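Notas para la charla - Presupuestar pinzas y robots sin llevarse sustos
Workbridge, encuentro de febrero. Anselmo me presenta y yo entro directamente con lo de la hoja de cálculo.

Buenas, gracias por quedaros después del café. Soy Nuria Alcaraz y llevo las compras de equipos en Villalobos, así que hoy no vais a oír hablar mucho de redes neuronales. Vengo a hablar de facturas - lo siento, alguien tenía que hacerlo.

(Esperar a que se sienten los del fondo.)

Empiezo por mi error favorito. El primer presupuesto que hice para manipulación tenía una línea enorme que ponía "robot" y debajo otra, pequeñita, que ponía "varios". Pues bien, en "varios" cabía medio proyecto: las almohadillas, los tornillos, las bandejas, los objetos de prueba, las horas de la gente que coloca las cosas y las vuelve a colocar. Ezequiel Sarmiento, de finanzas, me devolvió la hoja con "varios" rodeado en rojo y un signo de interrogación. Tenía toda la razón.

Ahora separo el gasto en dos montones. En uno va lo que compras una vez: el brazo, las mesas, los ordenadores. En el otro, lo que se gasta o se rompe. Y aquí os pido que penséis en las almohadillas de goma, porque son lo que toca el mundo. Se ensucian, se rozan, se deshilachan por una esquina, y un día el técnico te pide un juego nuevo y resulta que tarda en llegar. 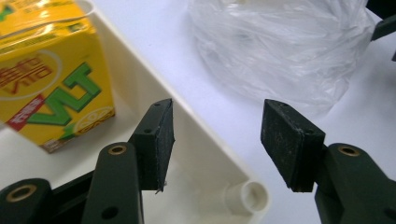 Con los recambios mi regla es sencilla: por cada pinza en uso, 2 juegos de almohadillas en el cajón. Para 4 pinzas ya sabéis lo que toca. El año pasado cerramos con Flaltmont un pedido de 257 piezas pequeñas, entre ojales, tornillos y dedos impresos, y me pareció una exageración hasta que vi cómo bajaba la caja.

(Si preguntan por precios: no dar cifras de proveedores, remitir a Dagmar Vlček.)

Segundo tema, los objetos. Cartones de bebida, bolsas, bandejas... ¡todo eso también se compra! Parece calderilla, pero pedid una partida propia y a alguien que la reponga. En Drullovon lo cargaban a la tarjeta de Oddur Steinarsdóttir y cuadrar aquello a fin de mes era un suplicio para todos.

Y tercero, el calendario. Pedid las pinzas manuales antes que el brazo, con ellas el equipo puede ir trabajando mientras llega lo grande.

(Dejar la hoja de cálculo en pantalla y abrir preguntas. Recordar que la plantilla se la mando a quien me deje el correo en la mesa de la entrada.)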